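Proyecto Rokora
Acta de la reunión de seguimiento de la recogida de demostraciones
Julio

Lugar: sala de juntas de Brallham, planta baja
Hora de inicio: 9:30
Hora de cierre: 11:10

Asistentes: Jade Pelletier (presidencia), Manon Carrier (recogida de datos), Zlatko Krasniqi (entrenamiento de modelos), Heiðrún Hjaltested (revisión y etiquetado).
Excusa su asistencia: Jade Wong (Pladance).
Secretaría: Manon Carrier.

1. Aprobación del acta anterior

Se aprueba el acta de la reunión anterior con una corrección solicitada por el Sr. Krasniqi en el punto 4: donde decía «episodios validados» debe decir «episodios entregados a validación».

2. Estado de la recogida

La Sra. Carrier informa de que se han grabado 1250 demostraciones teleoperadas de la tarea de recogida de mesa, de las cuales 900 han superado la revisión. Las restantes se encuentran pendientes de una segunda lectura o han sido descartadas por pérdida de sincronía entre la cámara de cabeza y las lecturas de las articulaciones.

La Sra. Hjaltested señala que una parte de los descartes procede de sesiones en las que el operador inició el movimiento antes de que constara el aviso de grabación. Propone que el episodio no se abra hasta que ambos brazos lleven dos segundos en la posición de reposo. Se acepta la propuesta.

El Sr. Krasniqi pregunta si los intentos fallidos de agarre se conservan. La Sra. Carrier confirma que se archivan con etiqueta propia y que no se mezclan con el conjunto principal. Se acuerda mantener este criterio hasta que el equipo de entrenamiento presente su informe sobre el uso de correcciones.

3. Redacción de las instrucciones

Se examina el borrador de instrucciones en lenguaje natural remitido por Pladance. La presidencia observa que varias frases nombran el mismo objeto de formas distintas («cubilete», «portalápices», «bote»). El Sr. Krasniqi se muestra partidario de conservar la variedad, por entender que el modelo debe admitirla. La Sra. Hjaltested advierte de que la revisión se complica cuando una palabra como «bote» puede designar también otros recipientes.

Tras el debate se acuerda:
a) admitir sinónimos en la instrucción dirigida al modelo;
b) utilizar un único término por objeto en la ficha de revisión;
c) retirar la palabra «bote» de ambos documentos.

4. Disposición de los objetos sobre la mesa

La Sra. Carrier expone el procedimiento vigente. Cada sesión se compone de 40 episodios y la disposición de los objetos se modifica cada 6. El Sr. Krasniqi considera que las posiciones iniciales siguen siendo demasiado parecidas entre sí y pide que los útiles de escritorio aparezcan con mayor frecuencia cruzados o en contacto, como ocurre con la regla y el bolígrafo en la disposición examinada. Pide asimismo que se incluyan envoltorios arrugados, cuya forma cambia con la manipulación.

En cuanto a la botella de agua, se debate si debe presentarse siempre tumbada. La Sra. Hjaltested recuerda que el plástico transparente dificulta la delimitación del contorno y que los revisores se guían por la etiqueta y el tapón. Se acuerda alternar la posición tumbada y la vertical, y anotar en la ficha a qué altura de la botella se cierra la pinza.

Botella tumbada, con la pinza a la altura de la etiqueta; plato, cubilete de malla, cubeta amarilla y útiles de escritorio en la misma mesa.

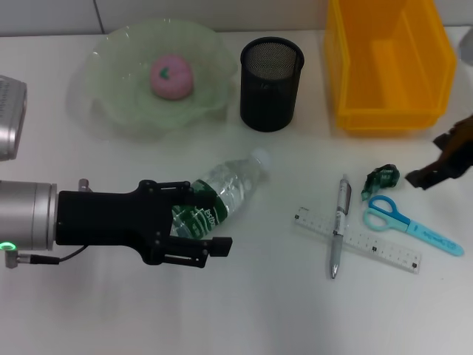 5. Material y mantenimiento

La presidencia da cuenta de la oferta recibida de Oosthuizen para el suministro de dedos de repuesto. Se aplaza la decisión hasta conocer el plazo de entrega por escrito. Entretanto, la Sra. Carrier comprobará el apriete de los tornillos de las pinzas al comienzo de cada turno y dejará constancia en el registro del puesto.

6. Acuerdos y responsables

Nuevo criterio de apertura de episodio: M. Carrier.
Glosario único para la ficha de revisión: H. Hjaltested.
Propuesta de disposiciones con objetos cruzados: Z. Krasniqi.
Traslado de los acuerdos del punto 3 a Pladance: J. Pelletier, por conducto de J. Wong.
Solicitud de plazo a Oosthuizen: J. Pelletier.

7. Ruegos y preguntas

El Sr. Krasniqi solicita acceso de lectura al archivo de episodios descartados. Se concede.

Sin más asuntos que tratar, se levanta la sesión a las 11:10.

V.º B.º de la presidencia: Jade Pelletier
La secretaria: Manon Carrier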